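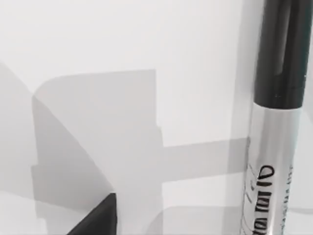
Wrist view, sim. Marker on the right, fingertip down the bottom, shadows all over the shop.

Thread on sim episode hygiene. Have been rewriting our house rules for the Fondus set all arvo and want these written down somewhere before I forget why half of them exist. Long one, sorry. 1/

---

Rule one. Shadows stay on. Always. Someone turns them off every few months because renders go faster and the views look "cleaner". Then the policy meets a real bench under a real light and falls in a heap.

Look at the grey in that render. Big blocky bit on the left, a band going right across to the barrel. A policy has to learn that's not an object. It won't learn it from flat lighting. 2/

---

And log the light settings per episode. Not per batch. Per episode. Direction, intensity, softness. We had 260 episodes in Skokow with one config file between them and no way to tell which were which. All binned. Still cranky. 3/

---

Rule two – cropped objects are fine, but flag them.

The marker up top runs out of view at both ends. Cap seam's there, a good stretch of silver barrel, no tip, no end. Legit wrist view. But if your labeller writes down a full length from that one view they're guessing, and a guess in the label column looks exactly like a measurement six weeks later.

Our field is called extent_known. yes / no. No "partial". We tried partial, everyone used it for everything. 4/

---

Rule three. Text on objects. If you can't read it cleanly, you don't transcribe it. Doesn't matter that you reckon you know the brand. Lettering on that barrel is sideways and upside down and wrapped round a curve, so the entry is "lettering, not legible" and you move on.

Lewis Baird argued me into this one in March. I was wrong, he was right, it's in the doc with his name on it at his request. 5/

---

Rule four, contact. This is the one people fight me on.

Contact comes from the physics log. NOT from looking at the render. In the one up top there's a wide gap between finger and pen, dead easy, anyone would call it no contact. Most aren't like that. When the finger's over the object and the shadow's doing something odd, two sensible people will label it two different ways and both will be sure. 6/

---

So: the sim already knows. Export the contact flag, timestamp it to the render, done. Human label is a check on the export, never the source.

If they disagree, the episode goes in the query folder and gets looked at by 2 people. Not deleted. Disagreements are where we've found nearly all our timing offsets. 7/

---

Someone will ask how big an offset matters. Our limit is 35 ms between render and state. Over that it's a fail, no discussion, no "but it's a nice grasp". The number's ours, don't go quoting it as a standard, your control rate is probly different. Work yours out and write it down. 8/

---

Rule five. Shiny things.

Glossy black cap, metallic barrel, bright bands down the length of it. Reflective materials are in the set on purpose and they need a material tag and a version for the material. We swapped shaders halfway through Hajji, no version bump, and the before and after don't look like the same pen. Took ages to spot becuase nothing was broken as such.

Change the shader = change the version. Even if it's a tiny tweak. Especially then. 9/

---

Rule six. Plain backgrounds get a cap.

White surface is fine for sanity checks and for getting a new gripper model talking to the rest of the stack. But if the whole training split is one object on clean white you've built a white-surface detector. Mix it up. Clutter, timber, patterned stuff, a mat with a wonky edge.

Held-out split has to include surfaces that never appear in training. Check by asset ID, not by eye. 10/

---

Rule seven, naming. Boring. Do it anyway.

– project, task, seed, episode, in that order
– sim or real goes in the METADATA as well as the folder name
– folders get renamed, metadata mostly doesn't

I have personally mistaken sim for real in a thumbnail grid. Good renderers are a menace at thumbnail size. 11/

---

Rule eight. Keep the failures. Missed grasps, pen rolls off, arm times out. Mark them with an outcome code and leave them in the archive. You can filter later. You can't un-delete.

Only thing that gets binned outright is an episode where the state log is missing or corrupt. No log, no episode. 12/

---

Few replies already so –

Yes the fingertip should stay in view. No don't mask it out. Gripper's part of what the policy sees at run time, masking it in training is asking for trouble.

No we don't have a minimum resolution rule yet. Should. Grercombe ran at a different res to everything else and we're still cleaning up. 13/

---

Also yes, fine print. Same rule as big print. If it's too small to read it's "fine print, not legible". Please don't zoom in till it's eight grey squares and then tell me what it says. 14/

---

Last bit. Sign-off. Every batch gets a one-page sheet: light config range, material versions, offset check, share of flagged episodes, who looked. Whoever made the batch can't be the one who signs it. We let that slide for 2 batches when we were short of people and guess which ones came back.

Sheet template's going in the shared folder tonight once I fix the column headings. If your team does the offset check differently I want to hear it, esp anyone running async cameras. 15/15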